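Wimusano mug in teal, black rim
Ernier Pottery shop – mugs and cups 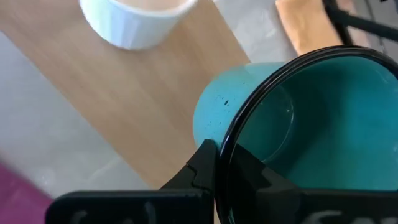

I've been making mugs for long enough to have opinions about them, and most of those opinions ended up in the Wimusano. I wanted a proper everyday mug, big enough for a decent tea and wide enough at the top that you can get your hand in with a sponge (I have big hands and I've sworn at a lot of narrow mugs). Teal was always going to be the first colour. I did try a mustard one and we won't talk about that.

The outside is matt with a slight speckle all over, and the inside is the same teal but glazed, so it comes out a touch deeper. Then there's the thin black line round the rim, which is glossy and lovely to drink from. I put that on by hand with a brush while the mug goes round on the wheel, and it takes a steady breath and no radio.

About the speckles, as I get emails. They come from bits of iron in the clay that push up through the glaze in the kiln, and they go where they like. Some mugs have a little cluster of dark spots on one side with a bigger fleck in among them, some hardly have any. I can't pick you a plain one or a spotty one, sorry! If you order a pair they'll be cousins and not twins. I always turn mine so the spots face me, for what it's worth.

The details

Material: stoneware
Colour: teal, black rim
Holds: 495 ml right up to the brim, so a bit less if you plan on walking anywhere with it
Dishwasher: yes, top rack please
Microwave: yes, but the handle can warm up
Oven or hob: no

If 495 ml is more than you want, the Ryu is the smaller one at 216 ml. It's a good size for a flat white, or for people who make a tea and then forget about it. Same clay, same glazes, and the two sit nicely together on a shelf. The Vuvov saucer fits the Ryu only – I tried to make it fit both and it looked like a hat on the wrong head.

Looking after it

Everyday washing-up is fine. If you drink your tea very strong you may get a brown ring inside after a while, and a spoonful of bicarb left overnight with warm water shifts it. Please don't go at the matt outside with a wire scourer, it leaves grey marks that are a pain to get off. And let it come up to room temperature before you pour in boiling water if it's been sitting in a freezing shed all night. Mine lives in a freezing shed, so I speak from experience.

Ordering and delivery

I make these in small batches, so when they're gone there's a wait of two or three weeks while the next lot dries and gets fired. You can still order during that time and I'll put your name on one. Parcels go out in the morning, wrapped in shredded paper in a double box. If yours arrives in bits, send me a photo and I'll post another, no need to send the pieces back.

The kiln is off for August, so anything ordered after the shelves are empty will be made in September. I do still answer emails then, just slowly and probably from the garden.

Also in this glaze: Ryu small cup, Vuvov saucer, Ernier milk jug (back soon)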